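Postpartum iron – pills, infusion, or just food?

Forum: Fourth Trimester > Recovery and Healing
Thread started February 3, 2024
66 replies, showing selected page 2

tansy_mom
Posting again with an update from page 1. I'm five weeks out from my second. My ferritin came back at 9 and my midwife wants me on iron every other day instead of the daily pill I was taking. My sister-in-law says every other day is a waste of time and that I should be doubling up. I'm tired enough that I would take four a day if I thought it would help. Has anyone been told every other day and did your numbers move?

rowhouse_kel
I was told the same thing with my third. The way my doctor put it, your body holds back on absorbing iron for a while after a dose, so the second pill in a row doesn't do as much as you'd hope. I did every other day for three months and my ferritin went from 11 to 38. I was also a lot less constipated, and after stitches that mattered to me more than the number did.

BigDippersMom
I had the opposite. Every other day did nothing for me. I kept forgetting which day I was on, so it was more like twice a week. I went back to one a day, same time as the morning coffee, and felt better in a month.

rowhouse_kel
You were taking it with coffee? That blocks a good bit of it. Try an hour before.

BigDippersMom
I know. I said it's what I did, I didn't say it was perfect. I have a toddler and a newborn and there is no hour before coffee in this house.

mkennedy
Mélanie Kennedy here, I used to post under a different name before the site moved servers. I'm a postpartum doula, not a nurse, so take this for what it is. If your ferritin is single digits and you are dizzy going up stairs, call and ask about an infusion. Some people wait months on pills when they could have been seen sooner. Ask what your hemoglobin is too, because ferritin alone doesn't tell the whole story. And keep the pills up high. Iron is one of the more dangerous things in the house for a toddler.

tansy_mom
Hemoglobin was 10.4. Not dizzy, just flattened. I get winded carrying the car seat from the driveway. I'll ask about the infusion. Does insurance usually fight it?

lakeeffect_jo
Mine did. The first bill was $3854 and I just about fell over. It was coded wrong. After two phone calls and a letter from my OB it came down to $456, and we paid that off over the summer, last payment in June. Get the prior authorization in writing before you go. Get the name of whoever you talk to as well.

tansy_mom
Oh wow. OK. Writing that down.

m_scanlon_dad
Malachy Scanlon, dad of three, lurking for my wife who is asleep. She had the infusion after our youngest. She had a headache and felt achy for two days and then slowly got better. She says week three was when she noticed. I would plan on having somebody else around for the first couple of days if you can. Also the drip took longer than they told us, so bring snacks and a charger, and figure out who has the baby or if the baby can come with you. Ours let the baby in. My cousin's place did not.

BigDippersMom
I'm going to be the one to say it. I don't think everyone with low ferritin after a birth needs an IV. I was at 14 and was told to eat, take the pill, and come back in eight weeks. I was fine.

mkennedy
Fourteen and nine aren't that far apart on paper, but how a person feels counts too. I said ask about it. I didn't say everyone needs one.

BigDippersMom
Fair. It read a little stronger than that to me.

hollis_and_twins
Can we talk about food for a second? I see liver recommended in every one of these threads and I can't get it down. What I did was ground beef, lentils, and a lot of fortified cereal. Cereal away from milk sounds terrible but you get used to eating it dry by the handful at 3 a.m. Orange slices with it. I also made my chili in a cast iron pot. I don't know how much that adds but it can't hurt.

rowhouse_kel
Tomato stuff in cast iron does pick some up. I wouldn't count on it as your only source.

hollis_and_twins
Wasn't. Just one more thing.

lakeeffect_jo
Question for the pill people. Which ones didn't wreck your stomach? I tried the plain ferrous sulfate from the pharmacy and was miserable. A friend swears by a liquid but it stained her teeth.

rowhouse_kel
Straw for the liquid, way at the back, then rinse. I ended up on ferrous bisglycinate and had no trouble. It costs more. Check how much elemental iron is in it because the front of the bottle can be confusing. Bring it to your appointment and let them read the label.

BigDippersMom
Plain sulfate was fine for me with a small snack. Stool softener every night until week eight. Prunes too. I did get the black poop and called the nurse line in a panic because no one had warned me. It's normal with iron. If it's tarry and sticky and smells really bad, call anyway.

tansy_mom
This is so helpful. Other thing I wanted to ask, I'm still bleeding a little at five weeks. It had stopped and then came back pink after I cleaned the whole kitchen. My mother is coming to stay and I lost my head a little. Is that a sign I did too much or is it something to call about?

hollis_and_twins
Mine came back every time I overdid it. I vacuumed the stairs at week four and paid for it. Sit down. Your mother has seen a dirty kitchen.

mkennedy
Pink or brown that comes and goes up to six weeks or so can be normal, and it does tend to pick up after a busy day. Call right away if you soak a pad in an hour, pass clots bigger than an egg, get a fever, or it smells bad. With your iron already low I would mention it to your midwife either way. She'll want to know.

lakeeffect_jo
Agree with calling. Low iron plus still bleeding is exactly the kind of thing they ask about. As for the kitchen, I let everything go but the counters for six weeks. One spray bottle, wipe down once a day, done. 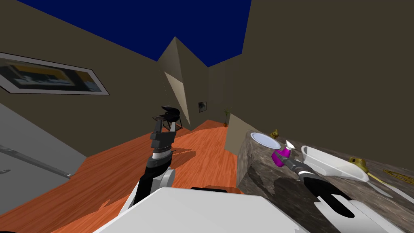 Spray bottle and marble-look counter

hollis_and_twins
Counters only is a good rule. I'd add bottle parts to that list, and everything else can wait.

m_scanlon_dad
My wife's rule was nothing below the waist for six weeks. No bending for laundry, no floors, no dishwasher bottom rack. I did all of it. Badly, she would say. Tansy, is there somebody who can take that over until your mom gets there?

tansy_mom
My husband went back to work at two weeks and he's on nights. He does what he can. My mom will be here ten days, so I'm going to let her do the floors and not argue about how she folds things.

BigDippersMom
Let her cook too. Give her a list. Mine wanted to hold the baby while I made her lunch, and we had words over it.

rowhouse_kel
Tansy, one more on the iron. Ask when they want to recheck. I was told not before six or eight weeks on the pills because the number moves slowly, and if you test at two weeks you'll just get discouraged. And don't stop when you feel better. I did that after my second and slid right back down.

BigDippersMom
That part I agree with.

mkennedy
Same here. Ask about your thyroid at the same visit if you're still this tired. It can go off after a birth and it gets missed because everybody assumes new mothers are tired. And if it's ever more than tired – you can't sleep when the baby sleeps, you don't want to eat, you feel like you're watching your own life from across the street – tell them that too. It's a short questionnaire and then a talk.

tansy_mom
I filled that out at my two-week visit and it was OK. I'd probably answer a couple of them differently now. I'll ask to do it again.

hollis_and_twins
Glad you said that. I waited until four months to say anything and wish I hadn't.

tansy_mom
Update for today. I called. They want me in tomorrow morning for a blood draw and to look at the bleeding. The nurse said stay on every other day for now, take it with the orange juice, and they'll talk about the infusion when the new hemoglobin is back. She said to write down how many pads I use until then. I told my sister-in-law and she still says double up.

lakeeffect_jo
Don't double up. And get that authorization in writing if they do go with the infusion!

m_scanlon_dad
Good luck tomorrow. Wife is awake and says to bring a sweater, the infusion room was freezing.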